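Guides > Simulation > Evaluation > Checking a texture randomisation result before you believe it

Checking a texture randomisation result before you believe it

By Mei Kowalczyk

Most papers on texture randomisation make the same claim. You train a picking policy in simulation, you swap the table surface for something ugly every episode, and the policy stops caring what the table looks like. I have read a good many of these and reproduced a few, and my feeling is that the claim is usually half right. The policy copes with the tables it was tested on. Whether it has stopped caring about tables in general is a separate matter, and the usual test doesn't settle it.

What follows is the procedure I use to check. It assumes you already have a simulated tabletop sorting task, a trained policy and a way of changing textures from a config file. I use Clurkel for the rendering, but nothing here depends on it.

Step 1. Split the textures by family before you train

If you have a folder of textures and you hold some back at random, your test set is going to look very much like your training set. Ten shades of woodgrain in training and an eleventh at test time tells you nothing. Sort them into families first (plain colours, grain, checks, camouflage, text, photographs of clutter) and hold back whole families. I hold back 2. It hurts, because the numbers drop, and I suspect that's why it is seldom done.

Camouflage is a good family to hold back. Its blotches have edges about as strong as those of a real object, and they don't repeat on a tidy grid.

Step 2. Fix everything except the texture

Save the starting state of each episode: object poses, arm pose, camera pose, lighting, the random seed for the physics. Then replay the same start on every surface. If you let the objects move as well, you will be comparing two different sets of problems and calling the difference "texture".

I use 20 saved starts for a quick look. That's too few for a paper and plenty for finding out that something is broken. Check that the seeds really are fixed by running one start twice on the same surface and comparing the joint logs. In one old build of ours they weren't, and we lost most of November to it.

Step 3. Render a still from the wrist view and look at it

People skip this and go straight to the success rate. Pull out a still at the point just before the fingers close and ask what the policy could be using. In ours the red cube between the fingers is an easy target on any surface, and I wouldn't take success on it as evidence of anything. The black T-shaped piece is more interesting. On the pale part of the pattern it stands out sharply, so a policy that finds it there has been handed strong contrast. Slide the texture so that a dark blotch falls underneath and you have a fairer question.

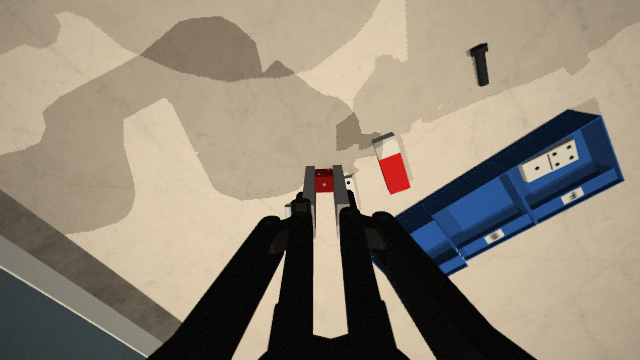

Bình Lưu thinks I am too hard on the easy objects. A policy that fails on a bright cube is broken in a way you want to know about first, he argues, so the cube should stay in the set and be reported on its own line. He would also slide the texture under every object, and never under the awkward ones alone, or you end up choosing your failures.

He is right on the second point and I have changed the procedure to match. On the first, by all means keep the line, so long as it isn't averaged in with the rest. An average over easy and hard objects can be made to say whatever you like by adding more easy ones.

Step 4. Shift the pattern

For each saved start, offset the texture to 7 positions and run the policy on each. The geometry is identical, so any change in outcome comes from the surface or from noise in the policy. To tell which, run the unshifted version the same number of times. If your policy samples its actions, this matters a great deal. Our first run at Kumville showed what looked like a lovely texture effect, and half of it vanished when we measured the spread on a single unchanged surface.

Step 5. Score reach and grasp separately

A single success figure hides where things go wrong. I log three things:

- whether the fingers arrived over the right object
- whether they closed on it
- whether it ended up in the correct compartment

Texture should mostly affect the first. If the third gets worse and the first doesn't, look at how your policy finds the tray before blaming the table. With objects that vary as much as cubes, dominoes and pegs, report each type separately too.

Step 6. Compare against something dull

Train one policy on plain colours only, with the same number of episodes and the same network. Run it through steps 2 to 5. The Qureshi baseline settings are fine for this. If your randomised policy beats it on the held-back families by less than the spread you measured in step 4, you don't have a result yet.

What I would and wouldn't conclude

If a policy passes all this, I'd say it tolerates unfamiliar flat patterns in this renderer. I would not say it will work on a real bench. A printed pattern in simulation has no glare, no creases and no coffee rings unless you put them there, and most of us don't. Greremley, our other test set, adds creased cloth, and the one policy I was pleased with did badly on it. I still don't know whether the creases or the shadows were to blame. The two are switched on by the same option, and separating them means rebuilding the cloth assets.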